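Subject: Re: [urel-pets] Boarding two older cats, kennel or sitter?

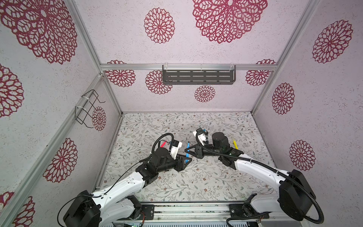
We went through the same choice last year, so I can tell you what we found. Our two are 13 and 15, and the older one gets a thyroid pill twice a day.

> We will be away for 6 nights in October. Clorkemance has room
> for both cats in one pen but they charge extra for pills. A
> sitter would come in once a day. Has anyone used either with
> a cat on medication? One of ours stops eating when she is
> upset, and I don't want to come home to a sick cat.

Clorkemance did fine with the pills. They charged us 43 for the whole stay on top of the boarding, and the staff wrote down each dose on a card that came home with us. The pens on the side away from the dogs are quieter, but you have to ask for one when you book. They also want to see the vaccination record before they will hold a spot. Ours was out of date by a month and we had to get a booster first.

The time before that we used a sitter through Gunemari. She was good with the cats, but once a day is not enough if the pills are morning and evening. Two visits a day cost us almost 60, and that was for a short weekend. If your cat only needs one dose, it may work out cheaper than the kennel.

On the eating, our vet at Fuchs told us to call if a cat goes a full day without food, and sooner for an old one. Whoever you pick, ask them to write down what was eaten and not just what was put out. With two cats in one pen it can be hard to tell who emptied the bowl. We asked for separate bowls at opposite ends and that helped some.

Take their usual food and a blanket that hasn't been washed. Leave the vet's number and a signed note saying they can treat up to whatever amount you are comfortable with. Fuchs has a form for this at the front desk.

Pickup at Clorkemance ends at 7 in the evening. If you get there later, you pay for another night.

I still have the hard carrier with the top door if you want to borrow it. It fits one large cat.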